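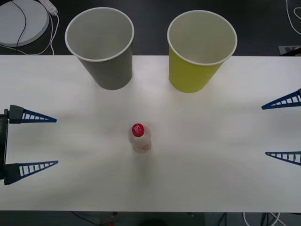 When does the 43 stop going around the old depot loop?

In November, when the new timetable starts. From then on the bus will stay on Tesberg Road all the way from the hospital to the Flulwood rail station, and the loop will be left to the pigeons and the driving schools.

That's the short version, and if you only ride the 43 on the straight part you can stop reading and go catch it. The rest of you have been writing in since the transit authority put up its notice on 22 Apr 2022, and I've been to the open house, read the packet, and talked to people who know more than I do. The packet is long. It has a foreword.

First, what the loop is, for those who moved here in this century. The 43 used to end at the depot. When the depot closed, the route was extended to the rail station, and somebody decided the bus should keep swinging past the depot gates on the way, in case anyone still wanted to go there. So the bus turns off Tesberg Road at the tire shop, goes down the hill, makes a full circle in front of a locked fence, comes back up the hill, and waits to turn left across traffic onto the road it just left. Regular riders use this time to finish a chapter. The authority's packet calls it "a legacy deviation." I have been calling it other things.

Taking it out saves five minutes in each direction, according to the timetable in the packet. Pallavi Solanki, who used to write timetables for a living and now does it for fun, thinks that's a fair number for midday and a modest one for the evening, when the left turn at the top of the hill is mostly a matter of faith. She checked it against the arrival data the authority posts online. She also found a Sunday trip that arrives at the rail station one minute after the train leaves, both today and in the new timetable, so at least that tradition is safe. She has written to them about it. If you use that connection, please write too, because one letter is a crank and two is a trend.

Now the part that isn't so simple. There is one stop on the loop that people do use. It's stop 3332, at the bottom of the hill, outside the Avance apartments. When the loop was drawn up there was nothing there except the fence. Then Avance was built, and its brochure made quite a bit of the words "bus at your door." The door is staying where it is. The bus, come fall, will be up on Tesberg Road, and the sidewalk between the two is steep and quits altogether on one side, just past the storm drain.

Maysoun Awad lives on the ground floor at Avance and takes the 43 to the hospital for appointments. She told the open house that she has no quarrel with a faster bus, she'd simply like to be on it. She uses a cane. She has walked the hill, and she does not recommend it in either direction. A few of her neighbors said much the same with less patience, and one gentleman asked the planners whether they had visited the stop in person. They had. It was on a different day from the rain, they said, which I think was meant to be reassuring.

What the authority is offering is a new stop on Tesberg Road right at the top of the hill, with a shelter, plus a finished sidewalk on both sides, plus a handrail on the steep part. There would also be a bench halfway up. I like the bench. I would like it more if the drawing didn't show it facing the retaining wall. 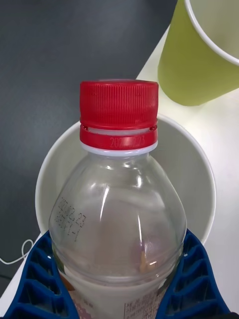
The sidewalk work has gone to Yadav, the same outfit that did the curb ramps near the library, and those came out well enough. The start date in the contract is "summer," and I asked Lesia Pasichnyk, the project manager on the authority's side, if she could be any more exact than that. She said the job can't start until the water utility is done with its own digging on the hill, and the utility has not said when it will be done, or for that matter when it will start. She was good about it. She gave me her direct line and said I could print that the route change and the sidewalk are "intended to arrive together." I asked what happens if they don't. She said that would be a decision for the board.

So here we get to what I'd ask of you. The board meets before the summer break, and the route change is on the agenda as a single item: yes to the whole thing, or no. There is no line in it that says the bus can't move until people have a way to walk to it. Manju Rana, our rider representative, wants to add one. Her wording is short and I'll give it in full: "The deviation shall remain in service until the sidewalk and the new stop are open to the public." It costs nothing if everybody finishes on time. If nobody does, the bus keeps going round its circle for a few more weeks and I get through a few more chapters.

I've heard two objections to this. One is that printed timetables are ordered well ahead, and a late change means putting up paper notices. Fine. This system has put up paper notices for a good many things, including once to announce that another notice had been put up in error. The other objection is that drivers choose their shifts from the new timetable and can't easily be put back on the old one. That one is more serious, and I took it to Sowmya Kurup, who drives the 43 and has done so long enough to remember the depot with its gates open. Her view is that drivers would grumble and then do it. She pointed out that they already carry a detour sheet for snow that runs to several pages, and that a loop they've driven for years is not going to throw them. She would be glad to see the end of it, all the same. The turning circle is tight for the longer buses, and she has met the fence twice.

A few other questions came in, and I'll take them in no special order.

Will the fare change? The fare stays as it is. Avance residents asked if they'd get some kind of credit for the longer walk, and the planner at the table wrote this down with great care, which in my experience is the end of the matter.

Does the night bus still use the loop? The night bus has never used the loop. It has been going straight up Tesberg Road all along without any trouble, a fact that does not appear in the foreword.

What about route 3? It isn't touched. It crosses the 43 at the library as before, and the transfer there should get a little easier going inbound, with a gap long enough to cross the street at a walk. Outbound is still a jog. Pallavi has feelings about this too and will share them if asked.

Can the old stop be kept for the dial-a-ride van? That was Maysoun's idea, and it's the best one I heard all evening. The van already goes to Avance when it's booked, but it picks up wherever the driver can find space, often by the dumpsters. Leaving the shelter and the curb markings in place would give it a proper spot. The authority's plan has the shelter being taken away and "reused within the network," and nobody at the open house could say where. Lesia has promised to look into it. I've put a note on my own calendar to look into her looking into it.

What will happen to the circle itself? The land belongs to the city, and there's no plan for it yet. Suggestions on the wall chart at the open house included a playground, a dog run, parking, more parking, and in a child's handwriting, a volcano.

If you want to speak at the board meeting, you need to put your name in by noon the day before, either by phone or on the form at the library desk. You get three minutes, and the clock is real. If you'd sooner write, mention stop 3332 by number, as letters that say "the one at the bottom of the hill" tend to get filed under hills. Manju will read out any that come to her by then. She asks that you keep them to one page and leave out the part about the pigeons.

The packet is also at the library desk, in the binder behind the tax forms. The map of the new stop is near the back and was printed upside down, so turn the binder around when you get to it.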